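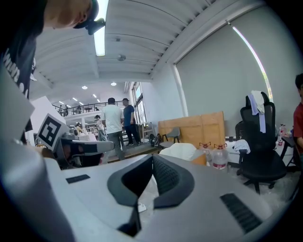
Section 1. Purpose and scope. The project examined artificial lighting in a shared two-level hall used for practical work and storage. The question was whether the fixtures already installed give adequate and even light at working height, and what could be changed without moving any wiring. The hall is lit from two heights. Over the near part of the room a fluorescent strip is fixed to a white corrugated ceiling, while the lower ceiling further back has round recessed lights, and a row of small rectangular lights runs off into the far end of the hall. A mezzanine with a black metal railing stands across part of the room and divides these zones in plan as well as in section. The space beneath it is fitted with shelving and furniture and was treated as a zone of its own.

Section 2. Requirements. The course handout set 300 lux as the target for general bench work. For the shelving zone we kept the same figure, although a lower one could be argued for storage. Glare was handled by observation only. Daylight was excluded by measuring after dark.

Section 3. Equipment. Readings were taken with a Kasus handheld light meter borrowed from the physics store. It was zeroed with the cap on before each set. Positions were laid out with a Rollis measuring wheel and marked with paper tape. Results were entered in a spreadsheet and plotted as contour maps in Lockyer, the drafting package used in the second-year course.

Section 4. Method. The floor was divided into a square grid. At each grid point the meter was placed on a stand at bench height, the operator stepped back to avoid casting a shadow, and the value was read after the display settled. Each point was read 3 times and the median was kept. Points that fell inside a shelf unit were moved to the nearest open floor and flagged in the table. The final set contains 167 points. A trial run in July was discarded, as the meter had been left on the wrong range for part of it.

Section 5. Results. The near zone met the target directly under the strip and fell away quickly to each side. The contours there are long and narrow and follow the line of the fitting. The ridges of the ceiling had no effect that could be separated from the spread between repeat readings. The rear zone was more even but lower overall. Recessed fittings send most of their light straight down, and points between two fittings were clearly darker than points below one. The far end was the most uniform part of the hall.

The zone under the mezzanine gave the lowest values. The deck blocks light from the high ceiling, so the shelving depends on the lower fittings and on whatever reaches it from the side. On the front of the shelves the reading dropped from the top shelf to the bottom one in every bay we checked. The upper level itself was measured along the railing only — access to the rest was not arranged in time.

Section 6. Options considered. Three changes were compared. The first was to replace the tubes in the existing fitting with Revov tubes of higher output. This raises the peak but leaves the shape of the contours unchanged. The second was to add a diffuser, which softens the edge of the bright band at the cost of some output. The third was to fix battery strips to the underside of the mezzanine deck. The third option treats the weakest zone and needs no new circuit. Its parts list came to $1,770, including mounting clips and chargers.

Section 7. Recommendation. We recommend the third option, with the diffuser added later if users of the near benches report glare. The tubes should be left until they are due for replacement.

Section 8. Limits of the work. All readings are horizontal except those on the shelf fronts. Reflection from white surfaces was not modeled. The fixtures were measured as found and were not cleaned first, so part of the shortfall may be dust. The meter had a calibration sticker but no certificate, and the error band in Appendix B is taken from its manual. Appendix A holds the full grid table, with the moved points marked by an asterisk.

Report submitted Sunday, October 11, 2026.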